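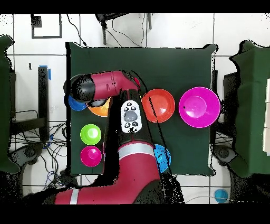

Marisol Espinoza
Apontamentos da oficina "Mesa posta, mesa levantada", janeiro de 2019

Olá outra vez! Prometi passar a limpo o que fui dizendo na aula sobre taças e copos de plástico, e cá está (com as minhas divagações do costume, já me conhecem). O tema é muito simples: temos uma mesa coberta com um pano verde-escuro, uma data de taças de cores e tamanhos diferentes, e queremos que aquilo fique arrumado sem ocupar a mesa toda.

1. Espalhar primeiro

Eu começo sempre por espalhar. Parece perda de tempo, mas com tudo amontoado uma pessoa não vê os tamanhos, vê só as cores, e as cores enganam imenso! Uma taça magenta grande e uma magenta pequena parecem da mesma família até as pormos lado a lado. Por isso, nas fichas, peço que escrevam primeiro o diâmetro da boca e só depois a cor. A nossa taça de referência mede 147 mm de boca, e a partir dela dividimos o resto em "cabe dentro" e "leva por cima".

O pano ajuda muito. Em cima de um tampo nu o plástico escorrega e faz um barulho que não se aguenta numa sala com eco como a nossa. Usem um pano baço, bem esticado, sem vincos por baixo das peças pequenas.

2. Copos: dentro, ao lado ou deitados?

Foi a parte que deu mais conversa. Um copo de pé dentro de uma taça larga poupa espaço, mas depois já não se encaixa outra taça ali. Um copo deitado no pano rebola ao primeiro encontrão na mesa (experimentem em casa, com um copo vazio, por favor).

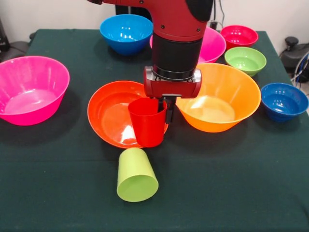 Fiachra Quinlan perguntou se não era melhor guardar os copos à parte, todos enfiados uns nos outros, e esquecer as taças. Em casa dele faz-se assim e nunca caiu nada, disse ele. E tem razão, Fiachra, para quem tem armário alto é o melhor sistema! Só que na cozinha da Prikeo, onde vamos fazer o trabalho final, a prateleira de baixo tem 200 mm de altura livre e uma coluna de copos não passa. Daí o meu entusiasmo com as pilhas baixas.

3. Pegar pela borda

Para mudar uma taça grande de sítio, borda, sempre a borda. Se metemos a mão por baixo, arrastamos o pano e vem a vizinha atrás. Levantem, inclinem um bocadinho se for preciso, e só depois andem para o lado. Convém deixar uma zona livre à frente da mesa, que é onde pousamos o que ainda não sabemos onde vai ficar. 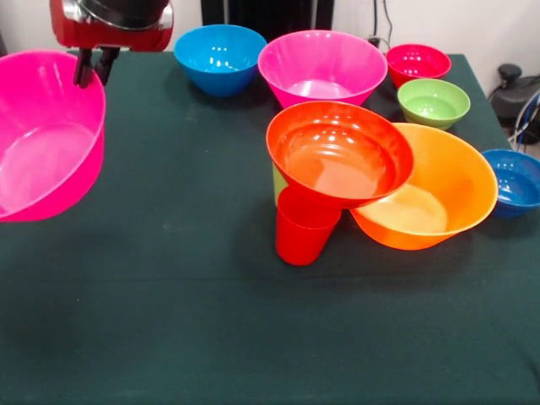
Taça rosa grande, segura pela borda; as outras mais para o fundo e para a direita.

4. Empilhar

A regra que vem nos livros é a maior em baixo e as outras lá dentro, por ordem. Continuo a ensiná-la e continua a sair no teste. Mas há outras pilhas, e gosto de as discutir: uma taça atravessada a fazer de ponte entre um copo e outra taça, com uma maior por cima. Olhem para os pontos de apoio e perguntem onde é que o peso assenta. Eu, com loiça de barro, não me atrevia!

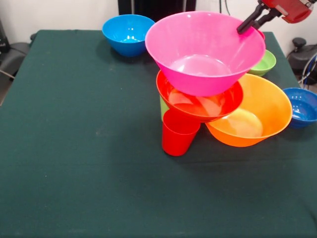
5. Para a próxima aula

Tragam 14 peças de plástico de casa, misturadas, tampas não contam. Vamos trabalhar numa superfície de 600 mm de lado, em pares, e cada par desenha a sua pilha vista de lado antes de mexer em seja o que for. Quem faltou pode pedir a ficha das medidas à Gobnait Cronin. O trabalho final entrega-se em abril, em papel, com os desenhos agrafados atrás.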